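Falier Twin-Arm Club Kit
Sold by Stodano, ships from our Barnstead workshop

Hi, Elisa Donati here. I write most of the product pages at Stodano and I also help run the after-school robotics club at Parsons, so I'm a bit biased about this one (I've spent more evenings with it than with my own TV). The Falier kit is what our students use for their pick-and-sort project, and enough coaches have written to ask about it that we finally put it up for sale as a set.

You get two arms, the black mounting rail, a gripper for each arm, all the cables and clips, and the bolts for the bases. The links are white, the motor housings are black, and everything comes apart with ordinary tools. Our kids take these things to pieces constantly, and so far they've always gone back together! The printed build guide has 13 steps and a group of three or four can get through it in a couple of club meetings if someone reads ahead.

The project we built the set around is snack sorting. Each team brings in bottles, wrappers and little packets, sets them out on a table, and teaches the arms to pick things up and put them where they belong. Soft packages are the hard part. A bottle holds its shape when you squeeze it, but a chip bag crinkles and slides and does something new every time, and I've watched a team spend a whole meeting arguing about how tightly to close the fingers. Start low and work up, that's my advice.

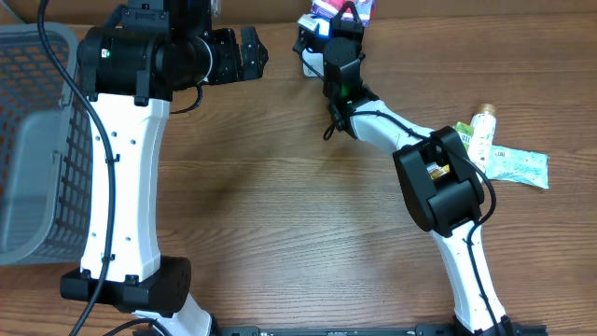 Cable routing is the other thing I get asked about. Run the cable along the link and clip it as you go, but leave a loop at the wrist and another at the elbow so the joint can swing all the way without pulling. Our first build had no slack at all and we popped a connector in the first minute. Oops. There are spare clips in the bag, and you'll want them.

Table space matters too. Give yourselves more room than you think, bolt the rail down before you power anything up, and keep drinks you plan to drink on some other table.

Item number: 983
In the box: 2 arms, 2 grippers, rail, cables, clips, bolts, printed guide
Best for: middle school and up, with an adult in the room
Lift per arm: up to 700 grams
Club licenses for the teaching software: 3
Spare gripper fingers: sold separately, and worth adding to the order

The next batch goes out in April. Schools can pay by purchase order, just put the club name on it so I know who to write to. If your team comes up with a better snack project than ours, please send it to me, I'd love to steal it.

Page updated Dec 28, 2022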